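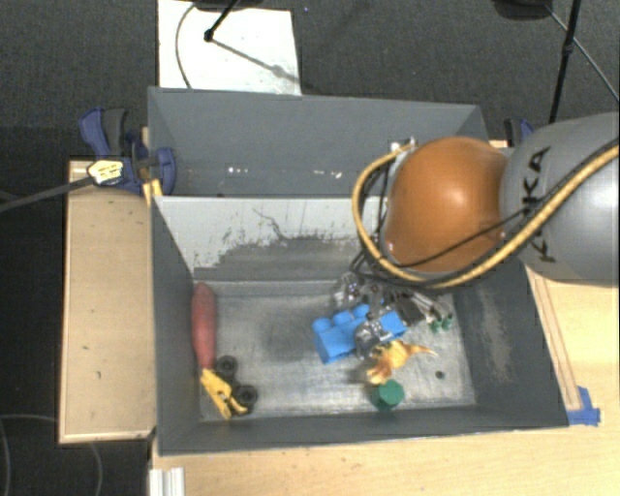

KUKA arm above the two dark gray bins.

Dellberg Bird Club
Minutes of the general meeting, June 3, 2022

The meeting opened with the usual round of recent sightings, which ran long because it has been such a good spring. Highlights: a pair of sandhill cranes feeding on the wet side of Doster Flats, a prothonotary warbler singing at the boat launch in Herath Woods (several members went back the next morning and got lovely views), and black terns over the open water at the north end of the flats. A least bittern was heard but not seen. Anyone who gets a look at it, please write it up properly, with the time and the spot, and send it in for the newsletter.

Minutes of the March meeting
Approved with one correction. The owl walk started from the upper lot at Herath Woods, not the lower one.

Nest box trail
The trail report was the best we have had! We have 63 boxes up between the Doster road and the old rail bed, and tree swallows have taken to the new section along the ditch as if it had always been there. Bluebirds are using 11 boxes, nearly all on the mowed side, and the first broods are close to leaving. House wrens are in the boxes nearest the brush, as expected, and we agreed again to leave them alone and move those boxes farther into the open next winter.

Monitors were reminded not to open a box once the young are well feathered. If you are unsure of the age, stand back and watch for the adults bringing food, and mark the box as "active, not opened" on the sheet. That is a perfectly good record.

The stovepipe baffles are working well where they have been fitted properly. Two of them have slid down their poles and need a new hanger bracket. A member offered to bring spare brackets on the next trail check and show newer monitors how to fit them. Wasps were also discussed. A thin rub of plain bar soap on the inside of the roof in early spring seems to keep paper wasps from getting started, and no one wanted to go any further than that.

Marsh bird survey, Doster Flats
The first round of dawn visits is done. Virginia rails answered at most of the listening points, and sora at the ones with standing cattail. It was a real treat for the people on their first survey, who had never heard a rail before and now can't stop doing the call. American bittern was booming from the far cell on every visit.

Water is lower than we would like at this point in the season. The Fundo culvert is still partly blocked on the upstream side and the cell below it is drying at the edges. It was agreed to write to the county road department again, this time with photos and a marked map, and to ask for the work to be held until after nesting.

There was a good discussion about playback. The recordings are for the survey only, at the set points and for the set length, and should not be used at Doster Flats on ordinary visits. This will go on the sign at the parking area. Wording to be passed around by e-mail.

Second round: same routes, same order of points, start half an hour before sunrise. Please bring the sheets back even if you heard nothing at all.

Herath Woods
The spring migration walks were full every time and we picked up a number of new members from them, which is wonderful. Several asked for a slower walk on a level path, and the loop by the picnic shelter would suit this very well. We will try one in the fall and see how it goes - it would be nice to have benches along the way, and the park office has said it is open to the idea.

Garlic mustard is spreading along the creek trail. The pull went ahead and the bags were hauled away by the park. A second pull is needed before the seed pods split. Gloves and bags will be in the shed.

Equipment
The club scope has a sticky focus wheel and will go in for cleaning. The loaner binoculars came back from the school visit in good order, except for one missing strap. The two tripods stored in the shed at Doster Flats need to come indoors, as the leg locks are starting to rust. Offers of a dry closet are welcome.

Fall program
Ideas so far: an evening on sparrows (very popular suggestion), a hawk watch on the Fundo ridge, and a beginners' session on keeping field notes. There was also warm support for a members' slide night, with no more than a handful of pictures each so that everyone gets a turn.

The shorebird trip stays on the list, but the place depends on water levels and won't be settled until late summer.

Other business
The gate at Doster Flats was found open again. Please close it behind you, even if you are only going in for a minute.

A request was made for decaf at meetings. Agreed.

Actions
Letter and map to the county about the Fundo culvert
Playback wording for the parking area sign
Replacement brackets for the baffles
Scope in for cleaning
Ask the park office about benches on the shelter loop
Second garlic mustard pull, notice to go out by e-mail

The meeting closed with a short recording of the Doster Flats bitterns made on the last survey morning, played through twice by request.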